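4. Preparing the Lectionary and Sermon Library

This section explains how to set up the Mahuika sermon library for a single congregation. Parishes that share a preacher with another congregation should first complete Section 3, Linked Congregations.

4.1 Before you begin

You will need an administrator account, the name of your lectionary, and the date on which your church year begins. The standard installation contains 1,182 scripture readings, arranged by season and by book. Readings are supplied as references only. The full text is drawn from the translation selected in step 3 below.

Note: Congregations moving from the older Rikbridge index should export their sermon records before installing Mahuika. Records cannot be exported once the index has been closed.

4.2 Selecting a lectionary

1. Sign in and open Library, then Calendar.

2. Choose a lectionary from the list. If your congregation follows its own order of readings, choose Local Order and go directly to 4.4.

3. Select a translation for public reading. A second translation may be selected for study use. The second translation does not appear in printed bulletins.

4. Enter the first Sunday of the church year and press Confirm. The calendar fills in the seasons and the principal feasts.

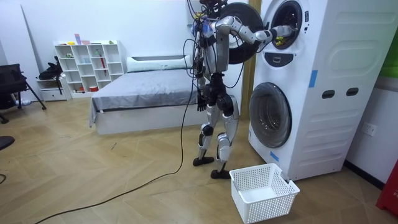

5. Review the movable feasts. Easter and the days that depend on it are calculated by the system and cannot be edited individually. Ascension may be kept on its own day or transferred to the following Sunday.

6. Save the calendar. It is now visible to all users with the Reader role.

Caution: Changing the lectionary after sermons have been attached will detach them from their readings. The sermons are kept in the Unassigned folder and must be attached again by hand.

4.3 Adding sermons

Sermons may be entered one at a time or imported as a group. A group import accepts no more than 200 files. Larger collections should be divided by year.

1. Open Library, then Sermons, and select Add or Import.

2. Enter the title, the preacher, and the principal text. Use the standard abbreviations given in Appendix B. "Song of Solomon" and "Song of Songs" are treated as the same book.

3. Enter a summary of up to 300 words. The summary is searched along with the title, so it should name the main persons and themes of the passage.

4. Assign a season. A sermon preached on a Christmas text at another time of year should be assigned to the season in which it was preached.
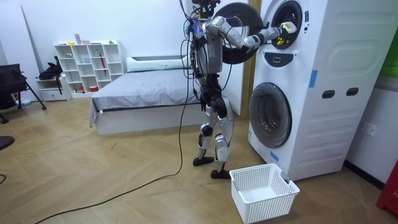 5. Set the access level. Draft sermons are visible only to the preacher. Published sermons are visible to the congregation.

Note: Funeral and wedding addresses are stored as Private unless the access level is changed. Permission should be obtained from the family before such an address is published.

4.4 Local orders of reading

1. Open Calendar and select Local Order.

2. For each Sunday, enter an Old Testament lesson, a psalm, an epistle, and a gospel. Any of these may be left blank except the gospel.

3. Select Check Order. Sundays without a gospel are marked in red.
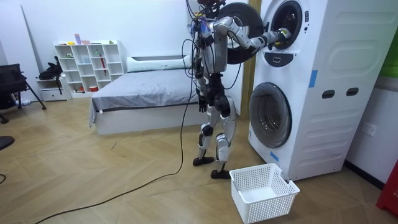 4. Correct the marked entries and save.

A local order may be shared with other congregations through the Stumedico exchange. Shared orders are read-only for the receiving congregation. To adapt one, make a copy and give it a new name.

4.5 Printing the reading schedule

Open Calendar, select Print, and choose a month or a season. Schedules printed for lay readers include the pronunciation guide for personal and place names. The Vunasetti layout prints in large type and is recommended for use at the lectern. Page margins are set in Section 7, Bulletins and Printed Matter.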